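Trays, Tables and the Small Stuff: How We Keep Toys From Taking Over
by Selina Wieser

When we moved into the house on Penner Street, the first thing I unpacked was the kettle and the second was a box of my daughter's little plastic animals, which had burst somewhere between the truck and the front door. I was finding frogs in the hall closet well into October. So this page has been a long time coming, and I hope you'll forgive me if I ramble a bit, since small toys are a subject I have strong feelings about!

My whole system comes down to trays. I tried bins first, deep ones with lids, and they look wonderful on a shelf for exactly as long as no child wants the one thing at the bottom. Then over it goes, all 71 pieces of the farm set and the doll shoes and somebody's marbles. A shallow tray with a bit of a rim lets a child see everything at once, and it gives the toys an edge to stop at (most of the time, anyway).

Pick a tray in one plain, strong color. I had a patterned one with flowers all over it, a present from my aunt, and it was lovely for serving coffee cake but hopeless for toys, because every little piece vanished into the roses. A plain tray in a color you don't have many toys in is what you want.

The table matters too. We use two tables pushed together for play and for sorting, and I wouldn't go back to one, but do mind the seam. Set the tray down so that it sits nice and flat, and give it a little press at each corner. If it rocks, one table is higher than the other, and a folded bit of felt under the short legs will usually put it right. I also run an old butter knife wrapped in a dishcloth along the join every so often, and you would not believe the crumbs and glitter that come up out of there.

Put out only a few things at a time. My neighbor Rosalie Fuchs, who raised four boys, starts her grandchildren off with just a couple of toys in the tray and lets them ask for more, and I have come around to her way of doing it. A small tray with a green toy and a pink one in it gets played with. A heaped one gets dumped.
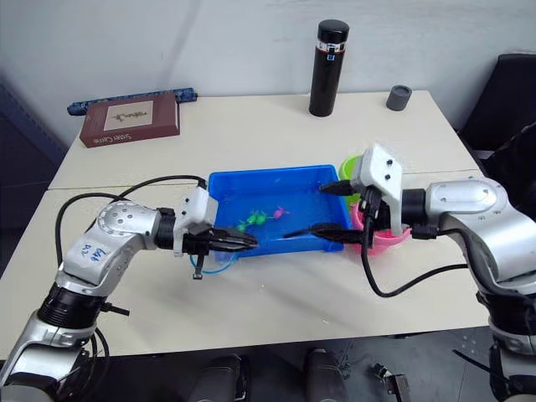
How often should plastic toys be washed?

Once every couple of weeks is plenty for toys that stay in the house, and right away if they've been in a mouth, in the yard, or anywhere near a runny nose. Warm water and a squirt of dish soap will do for the solid ones. Anything that squeaks or has a hole in it should be squeezed out well afterward and left standing hole side down on a towel overnight, or you'll end up with black specks inside.

While the toys are drying, wash the tray as well. It's easy to forget, and the corners get sticky. I use an old toothbrush and a little baking soda in the corners, then rinse and dry it with a soft cloth. Skip the scouring pads, please, as they leave fine scratches that hold dirt forever after. I learned that on a perfectly good tray, which now lives under the potting soil in the garage.

For the sorting itself, sit down. I mean it! I used to do it bent over the table and my back complained for the rest of the evening. Now I pull up a chair, put the radio on and tip one box into the tray, never two. Everything gets a quick look. Broken pieces go in the trash, pieces that belong to a game go in a cup until I find the game, and the rest go back in the box. A box takes me 12 minutes if I don't stop to admire things, which I generally do.

If your play table is painted a light color like cream, crayon and marker will find it sooner or later. Try a damp cloth with a dab of white toothpaste (not the gel kind) and rub gently in small circles, testing a spot near the back first. For ink that won't budge, a cotton ball with a little rubbing alcohol has worked for me, but go easy on painted wood, and open a window.

One last thing about storing the trays. Stand them on edge between the bookcase and the wall, or in an old dish rack if you have one. Stacked flat, they get used as a shelf, and then you have to clear the shelf before anyone can play. Ours are in the dish rack from my mother's kitchen, next to the puzzles.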